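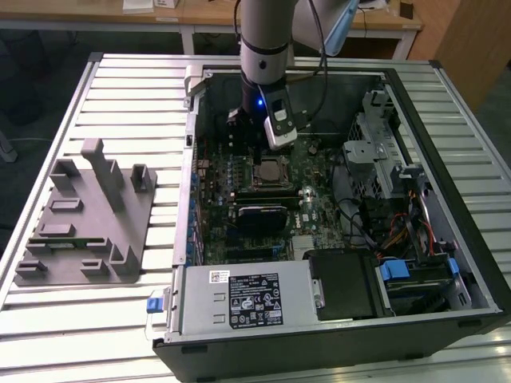

Xiaoqing Feng

Course notes, unit 6: Working rules for robotic disassembly of desktop computers

6.1 Scope

These notes cover the rules that apply when a single arm with an electric gripper works inside an open computer case on the bench. They apply to the lab exercises in this unit and to project work that uses the same cell. They do not replace the site safety instructions, which you signed at the start of the course. Where the two differ, the stricter rule holds.

The general standards behind this unit are ISO 10218 (industrial robots and their integration), ISO/TS 15066 (collaborative operation) and ISO 12100 (risk assessment and risk reduction). For electrostatic protection, see IEC 61340-5-1. You are expected to know what each one covers. You are not expected to quote clause numbers in the exam.

6.2 The workpiece as a hazard source

Risk assessments written by students usually list the arm, the gripper and the control cabinet, and then stop. In disassembly the workpiece belongs on the list as well. A desktop tower laid on its side with the panel off presents the following:

Stored energy. The power supply contains primary capacitors that can hold a dangerous charge after the mains lead is removed. The supply is handled as a sealed unit. Opening its housing is outside the scope of this course.

Edges. Drive cages and perforated sheet metal have edges that cut skin and cable insulation.

Loose cables. Data and power cables loop through the volume the gripper has to enter. They move when touched, and a position recorded before the first contact is not valid after it.

Springs. CPU retention brackets, heatsink clips and some drive latches are spring loaded. A clip released by the gripper may leave the case.

Coin cell. Most motherboards carry one. Do not grip it across both faces with bare metal fingertips.

6.3 Preparing the case

1. Disconnect the mains lead and all peripherals. Press the power button once with the lead out and wait for the time given in the job sheet.
2. Lay the case on its side with the open face up. Check that it does not rock.
3. Restrain the case against the table. Friction alone is not accepted as restraint. On a slotted table, use stops in at least two directions.
4. Remove loose screws and tools from the case and from the table within reach of the arm.
5. Route free cables away from the approach path where this can be done without unplugging them. Record any cable that cannot be moved.
6. Bond the chassis to the common ground point. Operators handling boards wear a wrist strap whenever the arm is stopped and the case is being touched. The strap comes off before the arm is enabled.

6.4 Fixtures

Printed fixtures are permitted for locating and holding parts. They are not permitted as the only restraint for a part under prying or pulling load. A fixture plate on the same table as the case is treated as an obstacle in the collision model, including its tallest post. Students often enter the base plate alone and leave the raised blocks out. The Zou planner will then return a path through them without a warning.

Every fixture carries a revision mark. When a fixture is reprinted, its frame is measured again, even if the drawing did not change.

6.5 Approach and contact

Approach the board from above, along the normal of the motherboard, unless the job sheet states another direction. The last 50 mm of travel is made at reduced speed. Sideways moves are not allowed while any part of the gripper is below the rim of the case, with one exception: sliding a drive out of its bracket along its own guide.

The gripper is not the only body inside the case. On a vertical approach the wrist and the link above it also come close to the drive cage and the rim. Clearance is checked for all three, and for the arm's own cable over the full range of wrist rotation. A path that is clear at one wrist angle is not clear at all of them.

Force limits in the Skerkano controller are set per task. The default limit for work over the CPU area is 76 N, measured at the flange. Lower values may be used freely. Higher values need a written entry in the risk assessment and a countersignature. The limit protects the workpiece and the tool. It is not a safety function, and it may not be cited as a protective measure against contact with a person.

6.6 Indicator lights

A light on a gripper shows the state of that gripper only. It says nothing about the state of the arm. Before reaching into the case, read the arm state on the teach pendant, put the arm in protective stop, and keep the pendant in hand or on its hook.

6.7 Order of removal

Cables first, then drives, then expansion cards, then memory, then heatsink, then CPU, then board. The power supply may be removed at any point after its cables are free. Where release latches are colored, as on many office machines, the color marks a part meant to be moved without tools. Begin with these.

If thermal compound holds the heatsink to the CPU, do not raise the force limit. Stop, and separate the parts by hand.

6.8 Records

Each run is logged in Gander with the case model, fixture revision, force limit, operator, and the reason for every stop. "Robot error" is not accepted as a reason. Give the controller code and the step in the job sheet.

Reading for next session: ISO 12100, the clauses on hazard identification, and the Flemov case study, sections 1 to 3. Bring your draft risk assessment on paper.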